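Chapter 5
Clear Surfaces: The Worktop, the Table and the Shelf

What you will learn in this chapter

How to see a flat surface as a working tool
How to sort the things that gather on it
How light and color change what you notice
How to put one object back and know why it goes there

Key words: landing spot, working area, resident, visitor, reach zone, reset

Opening

Walk into any home and look for the flat places. There are more of them than you would guess: the kitchen worktop, the dining table, the top of the dresser, the ledge by the front door, the lid of the washing machine. Every one of them is holding something up, and every one of them is an invitation. Keys land there. So do letters, mugs, chargers, a single glove. Chapter 4 dealt with closed storage, where things go when we have decided about them. Now we come to the open surfaces, where things go when we haven't decided yet, and I have to say this is my favorite part of the whole course!

Surfaces are where housekeeping becomes visible. You can spend a full morning inside a linen closet and no one will notice until July, when the beach towels come out. Clear one table and the entire room feels different before you have put the cloth away. Students who have been struggling with the closets and drawers usually perk up here, and I hope you will too.

The surface as a tool

We tend to think of a table as furniture and a knife or a broom as a tool. For the next few pages, try thinking of the table as a tool as well. It has a job (rolling dough, folding shirts, filling in forms), and it does that job only where it is free. A worktop with a bread bin, a fruit bowl, a knife block and a stack of cookbooks on it might be a long, generous piece of furniture and still offer you no more room than a tray.

The free part is what we call the working area. It is worth finding out where yours is, and how big it is, before you move a single thing. Spread both hands flat in the place where you most often work. Can you slide them apart to the width of your shoulders without bumping into anything? If you can, you have enough room for most everyday jobs. If you can't, something has moved in.

Residents and visitors

Things on a surface fall into 2 groups. Residents live there on purpose. Visitors are passing through, or were supposed to be.

A resident earns its place by being used at that surface, often, and by being a nuisance to fetch from somewhere else. A kettle is a good resident of a kitchen worktop. A desk lamp is a good resident of a desk. A visitor may be just as useful and just as well loved, but its home is in another spot, and each hour it stays makes it look a little more like a resident. This is how clutter grows, and it grows very politely.

The cleanest way to learn the difference is to work with one object at a time. Take everything off, wipe the surface down, and bring a single item back. Set it toward the rear. Then stop and look at it for a moment. With nothing beside it, even a plain box takes on a surprising amount of weight, and you start to ask good questions about it. Does it open from the top or the front? Will I have to reach over it? Would I miss it if it went in the cupboard? 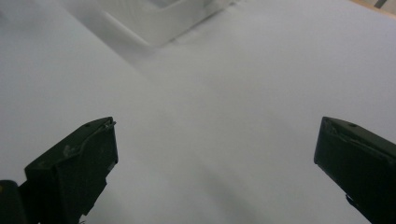 Those questions sound small, and they are, which is why they get skipped when a dozen things are being shuffled around together. Asked one at a time they take seconds. Go through all of your residents this way and you will probably find that a few of them have been visitors for years.

Color, light and what the eye misses

Pale surfaces deserve a section to themselves. White and light gray tops are easy to live with because they bounce daylight around a room, and they make crumbs, coffee rings and dark threads very easy to spot. They are less helpful with pale objects. A white box on a white top can sit there for weeks without anyone really seeing it, especially if the finish is matte and the light is soft. Dark tops play the same trick the other way around: a black phone on a black counter might as well be invisible, while every grain of flour shines.

So check each surface twice, once with the light in front of you and once with it behind. Stoop a little for the second look and let your eye run along the top. You will catch smears that you missed when standing, and you will catch the quiet objects too.

Wood-toned tops and edges bring in something different again. Grain hides small marks wonderfully well, so people wipe it less often than they should. Run your palm over it. Your hand will find what your eye has forgiven.

The reach zone

Sit or stand where you normally work and sweep one forearm across the surface in an arc, with the elbow close to your side. The area inside that arc is your reach zone, and it should be the emptiest part of the whole top. Residents go beyond it, along the back or at the ends, with the tallest ones farthest away. If you are left-handed, do the sweep with your left arm first and arrange things to suit it. Plenty of kitchens are laid out by right-handed people, and a left-handed cook can gain a lot of comfort simply by moving the kettle to the other end!

Shared surfaces need a sweep from each person who uses them. Do this together if you can. It is a cheerful ten minutes, and it settles arguments about the toaster.

The reset

Even a beautifully arranged surface drifts. The reset is the short routine that brings it back: visitors out, residents into position, one wipe from the back toward the front, cloth rinsed and hung. Choose a moment that already exists in your day, such as the end of dinner or the last cup of tea, and attach the reset to that. In Section 5.8 you will write out a reset for one surface in your own home and keep a simple log of it.

Before you read on

Choose one surface you use every day. Write down its job in a single line. List what is on it at this moment, without tidying first, and put R or V beside each item. Keep the list inside the back cover of your workbook; you will need it again for the practical work on page 42.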